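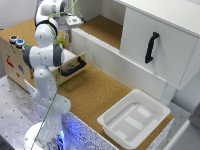 Part-time bookkeeper wanted for a small tea importer

Hi! I'm Rekha Pinto and I run Tudico, a loose-leaf tea business that started in my spare room and now fills the back half of a building on Gisler Street. I love the tea part. I love packing orders and writing silly notes to customers. I don't love the books, and our accountant has started sending me emails with very short sentences in them, so I'm looking for a bookkeeper for 17 hours a week, starting in April.

What you'd be doing: mostly entering supplier bills, matching payments to orders, chasing the cafes that pay late (there are a few, they're lovely, they just forget) and getting sales tax filed on time. We have 226 wholesale accounts at the moment plus the online shop, and last year we sent out 2643 orders, so there's a steady stream of it but it never gets wild until the holidays. November and December I'd want you for a few extra hours if you can manage them.

You should have done this kind of work before, at least a couple of years of it. I don't care where. A certificate is nice but I'd take somebody who has kept the books for a feed store over somebody who has only passed the tests. You need to be OK with invoices in other currencies, and you need to be comfortable on the phone. You do not need to like tea - Eluned Owen, who did this job before she moved up to run our wholesale side, drinks instant coffee all day long and we get along great.

Pay is about $2090 a month before taxes, paid twice monthly. You pick your hours as long as some of them fall between 9 and 2, when Eluned and I are both in. After the first two months you can do part of the week from home. Paid vacation, free parking, and more tea than you could ever drink!

To apply, send me a resume and a few lines about the messiest set of books you ever had to clean up. No formal cover letter please, I never know what to do with them. Drop it in the mail slot at the shop or use the contact form and put "bookkeeper" in the subject. I'll get back to everyone, it just might take me a week or so. Eluned will be at the first interview too and she'll go over the software with you.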